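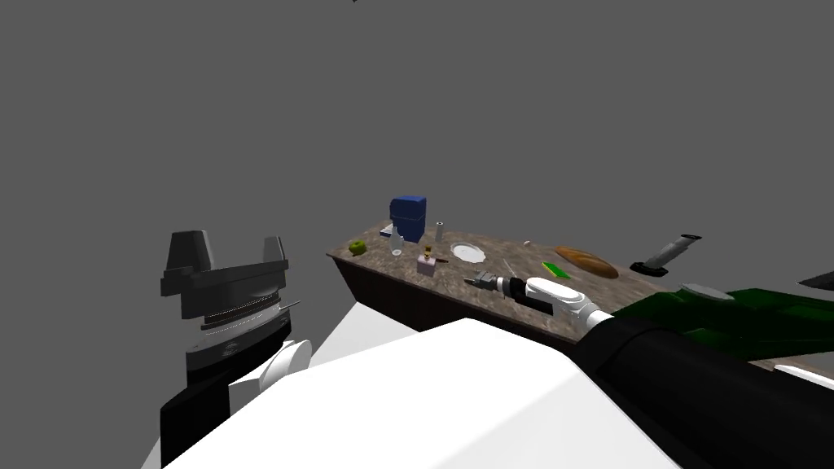
Segundo Londoño asked at the beginning whether the bridge will be closed to everybody on the day of the march, or only to cars. He said the shopkeepers on the east side had heard both versions in one week, and that it is difficult to plan a delivery when you do not know if a person can even cross on foot. The chair proposed to take this question together with item 2, and it was agreed.

Liaison meeting on the bus fare march, Nerach district
Minutes

Held on Wednesday in the upper hall of the Dellano building, starting at 6:30 p.m.
Represented: the march organizers, the district police, the district office, the bus drivers' union, the Kuroda Street shops, the Nesesetti clinic, residents of the east side.
Excused: the fire service, which sent written remarks (see item 4).

1. Minutes of the previous meeting

The minutes were accepted with one correction. In the part about noise, it was written that the organizers "promised" to stop the loudspeakers at 8 p.m. The organizers reminded the meeting that they had said they would try. The word was changed to "intend."

The petition against the new fares was handed over to the district office in February with 473 signatures. The office confirmed that it was received and registered. A written answer is still missing. The residents expressed that this delay makes people angry, and that the march would maybe be smaller if an answer had come in time. The district office took note of this and did not comment.

2. Route and closures

The organizers presented the route again. The march gathers at the bus station, goes down Kuroda Street, crosses the bridge and finishes on the square in front of the district office. There was a wish from the police to avoid the bridge and to use the lower road. The organizers did not agree. In their opinion the lower road has no houses and no public, and a march there has not much sense.

After a long discussion the police accepted the bridge under these conditions:

The bridge is closed to motor vehicles from 2 p.m. until the last marchers have left it.
Pedestrians may use the north sidewalk during the whole time, also those who do not take part in the march.
The march does not stop on the bridge. Speeches are held only on the square.

Mr. Londoño said this answers his question, but he would like to have it on paper with a stamp, so that he can show it to the drivers. The police will send a notice to all shops on Kuroda Street. The text will be in the window of the district office as well.

The permit has number 2129. Everyone who calls the police with a question about the march is asked to give this number, otherwise the call goes to the general desk and is answered late.

3. Barriers and police presence

The police informed that metal barriers will be placed on both sides of the square, and that the main door of the district office will be closed from noon. Staff will use the rear entrance. The organizers asked why barriers are needed at all, when the last two marches passed without any incident. The police answered that the barriers are there to keep the tram track free. The residents remarked that in the last year the barriers remained on the sidewalk for several days after, and a woman with a stroller had to walk on the road. The district office will ask the contractor to collect them in the same night.

The bus drivers' union asked that officers in heavy equipment are kept out of sight, if there is no reason to show them. The police could not promise this. They said that they will have a reserve group in the side street behind the school, and that the decision belongs to the commander on duty. The union requested that its disagreement be written in the minutes, and it is hereby written.
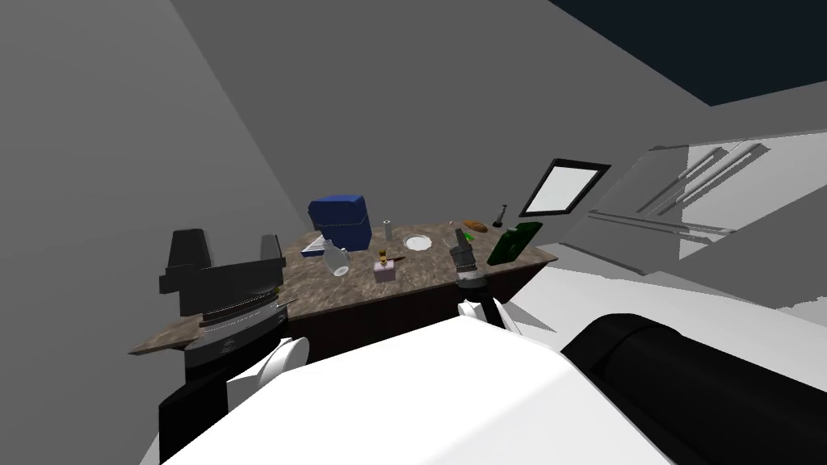
Source: Nesesetti

4. Medical and fire access

The clinic explained its needs. The entrance for ambulances is on the corner of Kuroda Street, exactly where the march turns. A lane must stay free there at every moment. The organizers will put stewards on this corner before the march arrives, and the stewards will have direct radio contact with the clinic reception.

The fire service wrote that it accepts the route, but it does not accept the stage in the position shown on the plan. The stage must be moved toward the fountain, so that a fire engine can turn. The organizers had no objection. They will send a new drawing.

Patients with an appointment in the afternoon were also discussed. The clinic will call them and offer a morning hour. For those who cannot change, the entrance from the park side will be open.

5. Stewards

The organizers have 28 stewards at this moment and the permit demands more than that. They did not want to say a final number before the training evening. The police would like to receive the list of names. This was refused by the organizers, who offered to give only the name and telephone of one responsible person for each part of the route. The police will check if this is sufficient under the permit, and will answer in writing.

The stewards will wear yellow armbands. The vests from last time were too similar to the vests of the road workers, and this caused confusion.

6. Buses and shops

The union stated that the drivers will not strike on that day, but drivers who are free from duty will walk in the march in uniform. Line 8 will turn back at the station and will not serve the east side during the closure. The district office was asked to put this information at the stops, in letters large enough to be read by older people.

The shops asked if somebody pays for damage to windows. The district office said there is no special fund, and each shop should speak with its own insurance. Mr. Londoño was not satisfied with this answer. He asked that the point stay open for the next meeting.

7. Other matters

The residents asked for toilets near the square. The district office will see if the ones from the market can stay one day longer.

Next meeting: in the same hall, at the same hour, in the week before the march. Comments on these minutes should be sent to the district office in writing.

The meeting was closed at 8:50 p.m.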